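Subject: Re: [plandbridge-timber] Oiling a laminated benchtop, or leave it bare?
From: Adwoa Quartey
To: plandbridge-timber list

Obed Zakaria wrote:
> Has anyone on the list oiled a pale top made of joined strips? Mine is
> 2 metres long, sanded to 240 and still bare. I'm worried that
> the oil will turn the whole thing orange and I'll lose the light colour
> I bought it for. Also, is it worth doing the underside?
> Obed

Hi Obed, and hello everyone,

Oh, please do oil it! I did my kitchen bench in August and I still run my hand along it every time I walk past. The colour does warm up a bit, but mine went more honey than orange, and the odd pinkish strips came up beautifully.

Yes to the underside. I skipped it on my first top and it cupped badly enough over one summer that a pencil would roll to the middle. Same number of coats on both faces, and don't forget the end grain, which drinks the stuff. Mine took 146 mL on the first coat for the ends and edges alone (I weighed the tin before and after, I'm that sort of person).

I used the Ravton hardwax, thinned a little for the first coat. Wipe it on, leave it fifteen minutes, then rub it back until you think you've taken it all off — and then rub it again. Overnight between coats, longer if it's humid at your place. Lay the rags out flat outside to dry, never in a heap, as they can catch fire on their own.

If the colour really bothers you, Essien do a version with a touch of white in it. I've only tried it on an offcut but it stayed very close to bare timber. Happy to post you the offcut if you send me your address.

One more thought on strips: look at how the darker ones are spread before you decide which face goes up. I flipped mine at the last minute and I'm so glad I did. A few scattered through the pale is lovely, I reckon, and I'd take it over an even top any day.

Cheers,
Adwoa

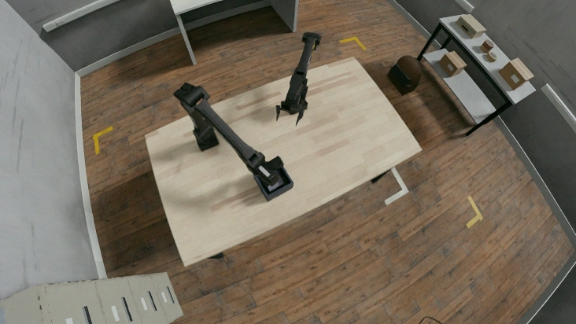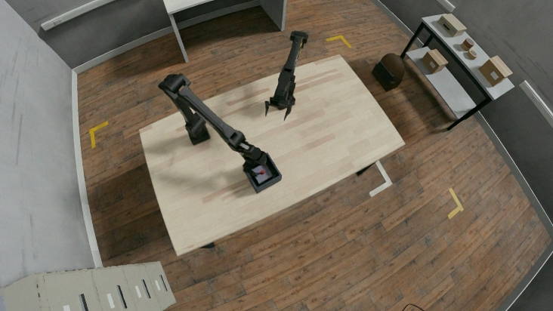
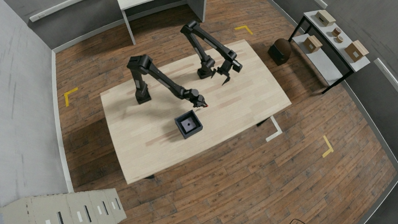
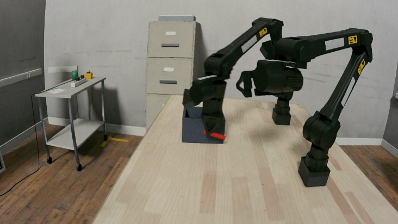
Light wooden tops, all four rendered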